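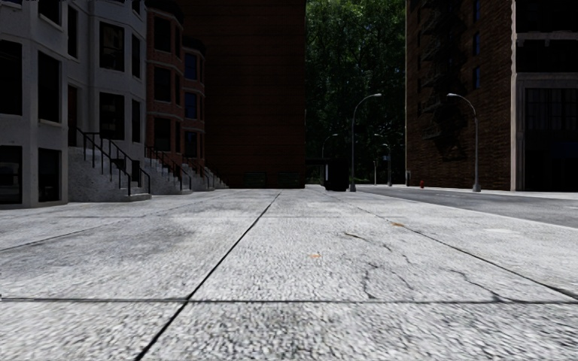 Guadalupe Pacheco thinks most people picture a robotics club as a room full of soldering irons, and she says she did too before she joined. "Then I spent my first month teaching a delivery robot to follow a curb," she says, laughing. "I went home every night and talked about curbs!"

The club calls its project Plukbridge. It's a sidewalk courier that lives entirely in simulation, on rendered city blocks the students drive it through after class. Citlali Galindo, the club's lead programmer, started it in December and still lights up when she gets going on it.

"You change one number in the planner and you can send it down the same block 30 times before dinner," she says. "Try doing that with a real cart!" 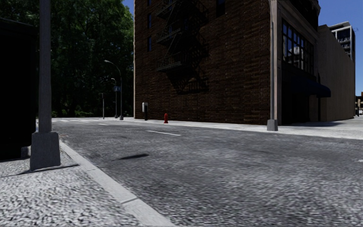 Corners are her favorite problem. A straight sidewalk is kind to a beginner's code, she says, but at an intersection the robot has to find where the curb ends, pick a crossing and line itself up again on the other side. The team's log holds 666 runs, and 163 of them are corners and nothing else (Galindo insisted on that).

Pacheco handles the walkers, the simulated pedestrians who share the pavement. Her rule for the robot is simple: stay back, stay slow, and leave people room to change their minds. "I got so attached to that piece of code," she says. "It's basically manners."

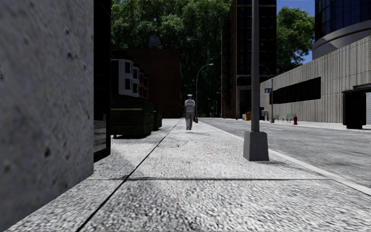
A pedestrian on the sidewalk in the Plukbridge simulation.

The two of them are now getting ready for the Venonora student challenge, where teams run their code on a street they haven't seen before. Galindo can't wait. "I want to see what it does on a strange block," she says. "I really do. Even if it parks itself by a lamp post and stays there."

Last updated: 25 May 2026

We use cookies to remember your reading preferences. Accept | Manage settings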